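Plain Tables, Big Bricks
Speaker notes, Kathleen Hanrahan
Flonside Toy Library, 18th January
30 minutes including questions

Slide 1. Opening

Thank the Dolan Centre for the room. Say where the washrooms are. Handout is at the back, one per family or group, more can be printed.

Tonight is about the tables we put building bricks on. I look after the brick collection at Flonside and I spend a lot of my week wiping tables and looking for bricks under them.

Slide 2. What we have

The collection was last counted in December: 2353 bricks of all sizes, packed in tubs. The big ones go out most. Parents of under-threes ask for them by colour more often than by set.

Pass the sample tub around now, not later. Last time it was still going around during questions.

Slide 3. The two-brick start

When a child is new to bricks I put out two of the same colour and stop there. Two square bricks, four studs on top of each, one pressed onto the other. On a white surface a red pair is easy to find from across the room, and the seam between them shows if you look from the side. Get people to look for the seam. That line is what a small child pulls at.

Say: start with it built. Taking apart comes first for most of them, building comes some weeks after.
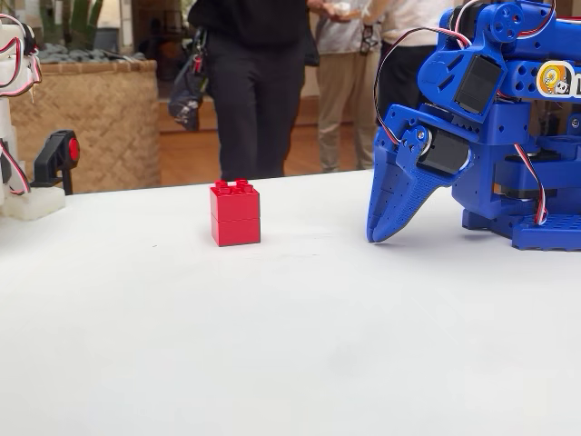

Slide 4. Choosing a table colour

We used the patterned tables from Nistov for years. They hide crayon very well and they hide small bricks just as well. The plain white ones show every mark and speck, and you will be wiping more often. I still prefer white.

White bricks on a white table don't work. Put a coloured tray under them. A tea towel is fine at home.

Ask for a show of hands — who has a glass table at home? Glass is loud with the big bricks. Suggest the floor, or a mat.

Slide 5. Wiping down

Warm water and a little dish soap. Wring the cloth out properly. Dry the table before the bricks go back on, or they skate about when a child presses down.

Crumbs in the underside of a brick: an old toothbrush. Don't put our bricks in the dishwasher. We lost most of a tub that way, the one labelled Lastari, and it was never fully replaced.

Slide 6. Tape and cables

Slow down here, this is the part people write in about.

Brown packing tape is what most of us have in the drawer. It holds, but it can leave a sticky edge when it's been down for a while. Lift a corner and pull it back low and slow. Cooking oil on a cloth takes the rest off, then soap to take off the oil.

Look for loops of cable over the table as well as under it. A hanging loop is at grabbing height for a toddler on a chair. If a table has a panel in the top that looks like a cable outlet cover, press it and see whether it lifts. Anything that lifts will have bricks posted down it.

Sit the building end away from all that. 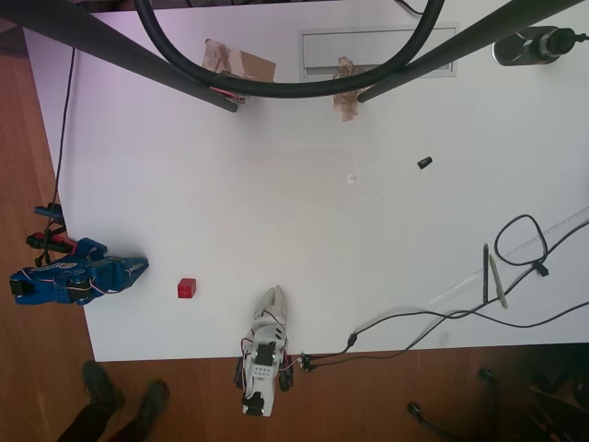
Slide 6: white table on a wooden floor, brown tape and black cable at the top, red studded block at lower left.

Give them a moment with it, then ask where they would seat a child. There is usually more than one answer, so take a few. Point out the tiny white speck if the projector is good enough to show it.

Slide 7. Putting away

One tub per table. Lid goes under the tub during play so it doesn't wander off. Walk the floor before you close up, especially a brown floor — the darker bricks are the ones left behind.

Missing bricks: tell us, there's no charge for one or two.

Slide 8. Borrowing

Family loans are three weeks. Groups can keep a tub for a term. Forms are on the desk beside the door, and the tub number goes in the top box.

Take questions. Collect the sample tub.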